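Home | Galleries | Workshop | Notes | About

The Akbridge back room, two winters on

24 September 2008

Well, it's finished, or as finished as a workroom ever gets! I promised a gallery back in February, when the place was still full of boxes and we were eating lunch off a paint can, and a few of you have kept after me about it (thank you, I needed it). So I've gone through everything and written a line or two for each corner of the room. Some of these notes are long because I love this room and can't help it.

Share this page (2) | Comments (40)

The floor. We pulled up the old carpet ourselves and found good concrete under it, with one long crack that runs from the door toward the sink. I filled it, sanded it, filled it again and then painted the whole thing gray. Two coats. The paint was from Ferri and it has held up beautifully, even where the stools get dragged.

The big shelves. These came out of a shoe store in Plivik that was closing down, and they were almost free if you could carry them. They are deep enough for storage bins two rows back - I keep the things I never use in the second row and then forget what they are. If you ever get a chance at store shelving, take it!

The tables. Everybody asks about the table coverings, so here goes. I tried oilcloth first, then brown paper, then nothing at all, and nothing at all was the worst of the bunch. Black sheeting is what I would pick every time. It goes on in a few minutes, it wipes down with a damp rag, and small white parts show up against it so well that I stopped losing them. Pull it tight over the corners before you tape the underside, or it will creep toward you all day.

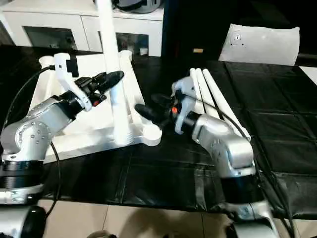
The other thing I would tell anyone setting up a table is to buy the sheeting on a roll. Precut pieces are always a few inches short on one side, and a seam down the middle will catch every crumb and shaving in the building. One roll from Dremano has lasted us since the first winter, and there is plenty left on it. When a stretch gets scratched up we peel it off, save the good part for drawer liners and start over.

The pegboard wall. My favorite! I painted outlines around the hand tools so we would know where each one goes, and then of course bought different tools. The outlines are now a sort of history of the room. The red-handled snips have never once been on their own hook.

The sink corner. Small, deep, and set a little too high for me, but it drains fast. The shelf over it holds soap, rags and the good scrub brush. Hands off the good scrub brush.

The window. It sticks in wet weather and opens only from the left, but the light that comes through in the afternoon is lovely and reaches nearly all the way to the shelves. I washed it for the gallery - first time this year.

The lights. We spent around 2000 on the whole room and a fair piece of that went to new fixtures overhead. Worth every cent. I can read the tiny print on a package now without walking it over to the window.

Still to do: a proper hook for the broom, and trim along the bottom of the door where the draft gets in.

Sign up for our newsletter and get new galleries by e-mail.

Previous gallery | Next gallery | Back to top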